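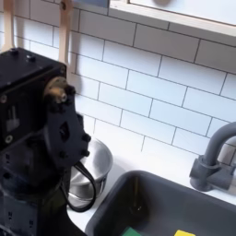 Grout color for white subway tile, am I overthinking it?

tilly_marsh
So we finally closed on the house in Stalldale and the kitchen is staying as it is except for the backsplash behind the long counter. I want plain white subway in the regular brick pattern with thin gray grout. My husband wants white grout so it all "disappears". My sister says gray is over and I'll hate it by August. Has anybody lived with gray for a few years? Does it make the wall look busy? The counter is pale and I'm scared the lines will be all I see when I'm standing at the sink.

2 likes · Share

garagegus
Gray. We had white grout in the last place and behind the stove it went the color of weak tea. I scrubbed it with a toothbrush for 3 years and then sold the house. Gray all the way in this one, and I couldn't tell you the last time I thought about it.

7 likes · Share

Sveva Benedetti
I'm going to disagree with Gus a bit! White is fine if you seal it (and then seal it again, which people skip). My kitchen has been white on white for seven years and it still looks good to me. But I don't fry much, so take that for what it's worth. The stuff I used was Clalel, the one in the squat bottle.

Share

tilly_marsh
We fry everything lol

garagegus
Then you have your answer.

4 likes

pancake_lane
Can I put in a word for how thin the lines are? I think people who hate gray grout mostly hate FAT gray grout. Mine is a light gray with skinny joints and from across the room it's just a white wall with a little pattern in it. Also don't go by the color on the bag. I bought Veltov in "soft gray", and it went on looking like wet sidewalk, I nearly cried, and then it dried way lighter. Make a test board out of a few spare tiles and lean it on the counter for a week. Look at it at night with the lights on too.

5 likes · Share

dorrie22
Not a fan of brick pattern at all, sorry. Stack them straight, it looks cleaner and you can see right away if a row is off.

Share

garagegus
That's exactly why I wouldn't stack them. My walls aren't straight and I don't need the tile telling everybody.

6 likes

Sveva Benedetti
Okay that one I agree with.

tilly_marsh
Update, made the test board last night. Light gray on one half, white on the other. Husband walked past it with his coffee and said "the gray one's nice" and kept going, so I'm ordering before he remembers which side he was on. Getting the tile from Yadav unless somebody has a horror story. Should I get one extra box or two?

3 likes · Share

pancake_lane
Two. You'll crack more than you think around the outlets.

15 replies · 2000 views · Share this thread

We use cookies to keep you logged in. Accept | Settings

Contact us | Terms | Back to top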